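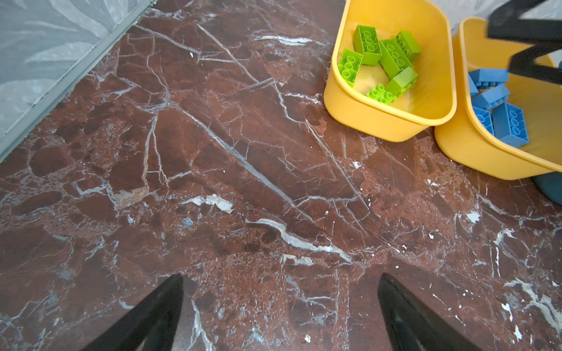

When does a magistrate in Totonska have to give written reasons for refusing a preliminary hearing?

Written reasons are due within 14 days of the refusal, and only where the defence has asked for them before the case is sent up to the higher court.

3. Skipped hearings and the written record

The previous section set out the two routes by which a serious charge reaches trial in Totonska. Under the ordinary route, a magistrate hears a summary of the evidence in open court and decides whether there is a case to answer. Under the direct route, the prosecutor applies on paper for the case to be sent up without a hearing. The test is the same on both routes. What differs is the record left behind, and this section is concerned with that record.

We read 70 case files held at the Cismont and Wultside registries. All concerned a charge of murder, attempted murder or armed robbery, and all had been sent up by the direct route. Files sealed by order of the court were left out, as were files in which the charge had been dropped before the application was decided. Each file was read by two coders. Where they disagreed on whether a document counted as a statement of reasons, the point was settled by Orakzai.

3.1 What the files contain

Every file held the prosecutor's application and the order granting it. The order is a single printed form with a space for remarks. At Cismont the space was normally left blank. At Wultside it was more often used, though many entries did no more than repeat the wording of the test. We did not treat a bare repetition as a statement of reasons.

Witness statements were attached in full in some files and in summary in others. The rules permit either. A summary is prepared by the prosecutor and need not be signed by the witness, so a defence lawyer who receives only the summary has no fixed account against which later evidence can be compared. At an ordinary hearing the same witness may be questioned and the answers are taken down by the clerk.

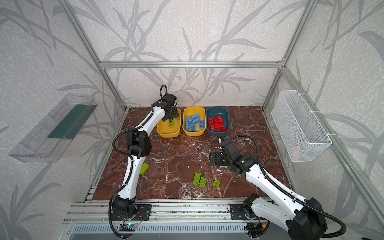

Figure 3. Toy bricks in three bins, with two robot arms.

3.2 Requests for reasons

Defence requests were uncommon. The request must be lodged before the case is sent up, and the direct route allows the order to be made on the day the application is received. In several files the stamp on the order carries a time of day earlier than the stamp on the letter telling the defence that an application had been made. In those cases the right to ask for reasons had lapsed before the defence could have known of it.

Orakzai (in the earlier pilot study) took the view that this was a fault of registry practice and could be cured by sending notice sooner. We think the difficulty lies in the rule. In Du, where the direct route was copied from Totonska, the time for asking runs from the date on which notice is received, and the registry may not send the file up until that time has passed.

3.3 Limits

The files do not show what was said between the parties outside court. A missing request may mean that the defence was content with the direct route, for instance where a plea was already under discussion. Nor can the files be used to estimate how many cases would have failed at an ordinary hearing. That would need a matched set of cases from the ordinary route, and the registries do not index their files by route.

Related items
Notice periods in serious cases: Totonska and Du compared
Junaid Orakzai: Reading the remarks box, a pilot study
Sealed files at the Wultside registry
Witness summaries and the defence

Last updated: January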